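Ticket: Grey marks and rim wear on white dinner set, dark rim
Product: Rindent tableware, plates and bowls
Raised by: Rafia Virk
Handled by: Hammad Niazi, Anier Tableware Support
Status: Closed, with replacement

Opened in November

Customer's message

I bought the white Rindent set with the dark rim from your Afridi branch and have used it daily for a few months. Two problems.

First, the plates have picked up thin grey lines in the middle. They look like pencil marks. Washing-up liquid does nothing and neither does a night in the soak. The bowls have a few as well, mostly at the bottom where the spoon goes.

Second, one plate has a patch on the rim where the dark colour has gone pale. It is as long as my thumbnail. I can't feel a chip there but the colour is definitely thinner.

I wash by hand at present. Before that the set went through the dishwasher at my old address, on whatever programme was shortest. I paid full price and would like to know if this is a fault or if I am doing something wrong. I have the receipt.

Rafia Virk

Reply 1, Hammad Niazi

Thank you for the details. I am treating these as two separate matters, as the lines and the rim are unlikely to have the same cause.

Grey lines on a white glaze are nearly always metal left behind by cutlery. The glaze is harder than the knife, so the knife rubs off on the plate. Your finger should pass over the line without catching. If a fingernail catches in it, the glaze itself is scratched and cleaning will not help.

The rim colour is a band applied near the surface, and it can fade with dishwasher use or be thin from the start. I can't tell which from a message.

Could you please send:

The batch number from the underside of the plate with the pale patch. It is printed in grey, below the name.
The make of dishwasher tablet, if you remember it.
Whether the pieces are stacked when you put them away, and if so how high.
A photo of the pieces you have, out on a table.

Reply 2, Rafia Virk

Batch number on the bad plate is 13. The other plates say the same. One bowl has no number that I can find, only the name.

I don't remember the tablets. They came in a big tub and were cheap.

Stacked, yes. Plates in one pile with the bowls sitting on top of them. I live in one room at the moment so the crockery goes in a crate when it isn't in use, and I get it out on the grey table to eat.

Fingernail test done. Nothing catches on any of the plates. On one bowl I think I can feel something but it is very slight.

The pieces are laid out on the table now, three plates and three bowls. The bowls are not all the same size, that is how I bought them. 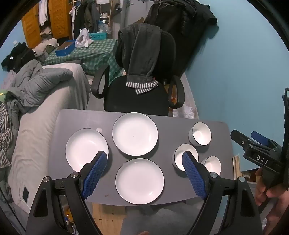

Reply 3, Hammad Niazi

Thank you. Batch 13 is useful to have. It is not under any recall or notice, but I will ask the workshop whether other rim complaints have come in against it.

The photo is fine for confirming the set: white plates with the thin dark rim and the bowls to go with them. I can't judge knife marks or the pale patch at that distance, so I am going by your account and the fingernail test. A close photo of the patch in daylight would help with the rim. Please lay a coin next to it for size.

In the meantime please try the following on one plate only, and leave the others as they are so you can compare.

1. Wash the plate as normal and dry it completely.
2. Put a small amount of cream cleaner on a damp soft cloth. The mild kitchen kind is suitable. Do not use scouring powder or a green pad.
3. Rub the grey lines in small circles for a minute with light pressure. Stay in the white part and keep off the dark rim.
4. Rinse, dry, and look at it near a window.
5. If the lines are fainter but still there, repeat once. Stop after the second go and write back.
6. Wash the plate again with washing-up liquid before you eat from it.

If you have no cream cleaner, bicarbonate of soda mixed to a paste with a little water works more slowly.

Reply 4, Rafia Virk

Tried it with bicarb as I had some in. After the first go the lines were maybe half as dark. After the second go most had gone, except for two near the middle that I can still see if I tilt the plate.

I then bought the cream cleaner and did those two. They came off.

The bowl is different. The grey came off but there is still a fine line under it which I can feel with a nail. It is on the smallest bowl, near the bottom.

Close photo of the rim patch is attached to this message. I put a coin next to it as asked. The patch has not changed.

I also have a question about stacking. Is the pile the problem? I can't spread them out, there is no cupboard here.

Reply 5, Hammad Niazi

Good, that settles the plates. The lines were metal from the cutlery and you can clean the remaining ones in the same way. You don't need to do it often. Cheap or new knives leave more marks than older ones, and they usually settle down with use.

On the bowl: a line that can still be felt after cleaning is a scratch in the glaze. It is safe to use as long as the line is fine and has no rough or open edge. If it starts to darken and the colour will not wash out, stop using that bowl for food.

On stacking: a pile is all right, but the foot of each plate is unglazed and rough, and it drags on the plate beneath when you pull one out from the middle. Put a sheet of kitchen paper or thin cloth between each piece. Keep the bowls in a pile of their own. When you need a plate, lift it from the top and avoid sliding it. In a crate, put something soft at the bottom and up the sides, especially if the crate gets carried.

Make sure everything is dry before it goes in. The unglazed foot holds water and can leave a brown ring on the piece below.

The rim photo has gone to the workshop with the batch number.

Internal note, Hammad Niazi

Spoke to the workshop. Batch 13 was a run of 3,000 pieces, rims banded at Fulteck. They have had two other reports of pale rim on this batch, both on plates, both in roughly the same length. Their view from the close photo is that the band was thin when it was fired and the dishwasher has brought it out. No chip seen. They are content for it to go through as a fault.

Bowl without a batch number: the workshop says the stamp is sometimes missed on bowls. No action.

Scratch on small bowl: wear, not covered. Told the customer it is usable. I have not offered anything on it.

Reply 6, Hammad Niazi

The workshop has looked at your rim photo and accepts it as a fault in the banding. We will send one replacement plate. You don't need to return the old one, and it can still be eaten from.

The scratch on the small bowl comes under normal use, so I can't replace that free of charge. Single bowls can be ordered from the Afridi branch if you want one later.

For the dishwasher, if you go back to one: use the glass or delicate programme, leave a gap between the pieces so the rims don't knock, and choose a tablet marked as suitable for decorated china. Please don't put the plates in the microwave for longer than it takes to warm a meal. The rim gets hotter than the middle.

Please confirm the delivery address and whether someone can sign for it.

Reply 7, Rafia Virk

Address is the same as on the receipt. Afternoons are best, after two.

I have put kitchen paper between the plates and the bowls are separate now. I will leave the small bowl as it is and use it for fruit.

One more thing, the new plate should be the same white please. My sister bought hers later than mine and it is creamier.

Reply 8, Hammad Niazi

Noted. The replacement will be taken from batch 13 stock or the one next to it, and I have asked for it to be matched by eye against a batch 13 plate before packing. The rim on the new one may look a shade darker than your others as it has not been washed.

Dispatch is booked and you will get a message with the delivery slot.

Reply 9, Rafia Virk

Plate arrived in one piece. White is the same. Rim is slightly darker as you said. You can close this.

Closing note, Hammad Niazi

Cause, plates: cutlery marks, removed with cream cleaner.
Cause, rim: thin banding, batch 13, accepted as fault, one plate replaced.
Cause, small bowl: glaze scratch, wear, no replacement.
Advice given on stacking, drying and dishwasher programme.
Rim reports on batch 13 now stand at three. Passed to the workshop to watch.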